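# Netus Kitchen Utensil Sorting: Teleoperated Demonstrations

Data card and README, release of August 2024

Maintained by the Hinda Manipulation Group

## Summary

Netus is a set of bimanual demonstrations recorded by human operators controlling two robot arms remotely. The task is tabletop tidying: utensils are lying together on a table and are to be picked up one at a time and put into a container. The release contains 500 accepted episodes and 119 rejected episodes. Both groups are distributed, in separate folders, as several groups have asked for failed attempts alongside the successful ones.

The data are intended for research on imitation learning, grasp selection among overlapping objects, and the assessment of teleoperation quality. They are not intended as a benchmark, and no leaderboard is maintained.

## Contents of the archive

- `accepted/` holds episodes that met every criterion under "Review" below.
- `rejected/` holds episodes that failed one or more criteria, with the reason recorded in a text field.
- `calib/` holds camera and arm calibration files, one set per recording session.
- `splits/` holds the suggested training and held-out lists. The held-out list names 50 episodes.
- `notes/` holds operator comments, lightly edited for spelling.

Each episode folder contains joint positions for both arms, gripper opening for both hands, the commanded positions sent by the operator's station, and video from a fixed camera. Joint positions and commands carry separate time stamps. Users who train on commanded positions should read the section on delay before doing so.

## Task definition

An episode starts with the utensils placed on the table in a loose pile. The operator selects a utensil, closes the gripper on it, lifts it clear of the others, and releases it inside the container named in the episode instruction. The episode ends when the operator presses the foot switch.

Operators were asked to choose the order of picking themselves. The only fixed rule was that a utensil lying under another was not to be pulled out by force. Items on the table that are not utensils are to be left where they stand, and contact with them is logged as a fault.

Thin handles lying flat on the table account for most of the difficulty. The fingertips must come down almost to the surface before they close, and an operator working from video has little sense of the last part of that movement.
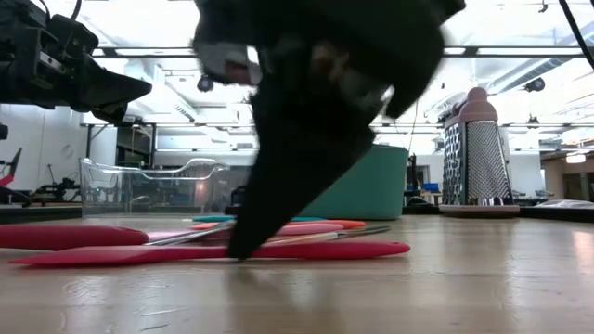

Fingertip close to the tabletop at the narrow middle of a pinkish-red spatula, with the rest of the utensils behind it.

Operators in training tended to stop too high and close on air, or to press the fingertips into the table and trip the force limit. The practice adopted after the pilot sessions was to approach at reduced speed once the fingertip was over the handle, pause, and then descend in a single movement. New operators completed 20 practice picks in this manner before any of their episodes were considered for release.

## Operators and equipment

Demonstrations were given by staff and graduate students who had completed the Sasaki remote operation course. Operators gave written consent to the release of their control data. They are identified in the files by letter only.

Control was through a pair of hand-held leader arms connected to the Tilance control software. The leader arms do not return force to the hand. The operator was seated away from the table and worked from the video feed alone. Earlier sessions, in which operators stood next to the table with a direct view, are not part of this release and may be issued separately.

## Review

Every episode was watched in full by a reviewer who had not recorded it. An episode was accepted if:

1. the utensils moved were released inside the named container;
2. no item other than a utensil was displaced;
3. neither arm reached its force limit;
4. the recording had no gap in either the joint data or the video.

Disagreements were settled by Chandrasekhar Nadar. Of the 619 episodes reviewed, 293 were watched a second time by another reviewer to check consistency. Reviewers differed most often on criterion 2, where a container had been nudged slightly by a sleeve of cable or by the wrist of the idle arm. Such episodes were placed in `rejected/`.

## Known limitations

**Delay.** Commanded positions run ahead of measured positions, and the difference is not constant across sessions. No correction has been applied.

**Idle arm.** In many episodes one arm does most of the picking and the other is held back. Policies trained on the full set may learn to leave one arm unused. The field `active_arm` can be used to balance the data.

**Motion blur.** The gripper is often blurred in the fixed camera view during fast movements. Frames have not been removed for this reason.

**Transparent objects.** Clear plastic items appear in parts of the recordings. Depth was not recorded, and users who estimate it from video should expect errors at these surfaces.

**Background.** Recordings were made in a working laboratory. Lighting and the equipment visible behind the table should not be assumed constant.

## Use and citation

The data may be used for research and teaching. Redistribution of modified versions is permitted provided that the changes are listed and this card is included. The data should not be used to evaluate or rank individual operators.

Publications should cite the release as: Cheung, J., and Nadar, C., Netus Kitchen Utensil Sorting, Hinda Manipulation Group.

Corrections to episode labels are welcome and should give the episode folder name and the time within the recording. Requests for the raw session logs should be addressed to Jui-lin Cheung and will be considered individually.

3 comments | 14 shares

Related items

Netus Drawer Opening: data card
Tilance leader arm setup notes
Reviewer guide for teleoperated episodes
Sasaki remote operation course outline

© Hinda Manipulation Group | Contact | Terms of use | Back to top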